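3. Data collection by hand-held grippers

3.1 Motivation

In our earlier work the demonstrations were given by remote control. The operator was sitting beside the robot and moved two leader arms, and the follower arms repeated the motion. This method gives joint angles directly, but it is slow for tasks with thin plastic parts, where the person needs to feel when the part starts to bend. Fitting a phone into its case is such a task. Two operators from our group, Robel Araya and Kristaps Venckus, reported independently that they pressed too hard with the leader arms, and that they noticed it only when the case had already jumped away from the fingers.

For this reason we decided to collect the demonstrations with grippers which are held in the hands. The person works at the table directly, and the robot is not needed during the recording. The design of the gripper follows the Findatlow hand tool of Lefèvre and Urban, with changes in the fingers and in the mounting part.

3.2 Fingers and contact surface

The first fingers were hard and smooth, and a case held from both sides was rotating between them. We covered the inner faces with soft black padding. The padding increases the friction and it also leaves fewer marks on the case. Its weak point is wear: the edges become fuzzy with use, and we change the padding when the grip is no longer repeatable. The fingers are inclined inward, so a case can be held upright by its two long sides while its back, with the openings for the camera, remains visible to the camera of the tool (Figure 2).
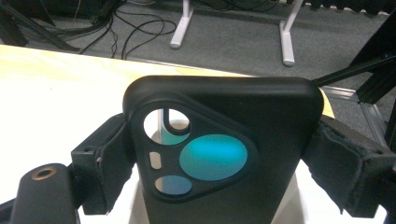
3.3 Demonstration procedure

All demonstrations were recorded at the same table in the Radinitz laboratory. Each person first had a practice period without recording, until he or she could pick up a case and turn it without dropping. Then the recorded part began. The person was asked to use both grippers during the whole episode and not to touch the phone or the case with the fingers of the hand. If this happened, the episode was marked and later removed.

We gave no fixed order of motions. Some persons preferred to insert one corner first and to press the opposite side afterwards; others pressed along the long side. We kept both strategies in the data. The only fixed rule was about the end of the episode: the phone in its case had to be placed flat on the white board and both grippers had to be open.

The two views are complementary. The camera on the tool sees the contact between finger and case from a short distance, but it loses the other hand for a large part of the episode. The head camera sees both grippers and the board at once, as in Figure 3, while the contact points are often hidden under the phone.

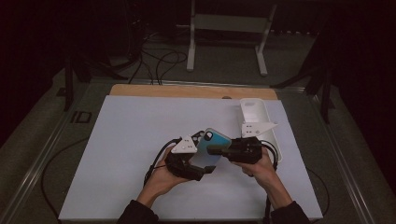 Figure 3. Head camera view during a demonstration. A phone in a light blue case is held with both grippers above the white board.

3.4 Recorded data

In total we recorded 166 episodes, which were cut into more than 3,000 short segments for training. The segments were labeled by Tobias Marchetti with the Mundora annotation tool. Segments in which the case slipped but was caught again were kept with a separate label, as they show the policy how to recover. The time offset between the tool cameras and the head camera was estimated for each episode from a short opening and closing of both grippers at the start. Episodes where this motion was missing could not be aligned and were not used in the experiments of Section 4.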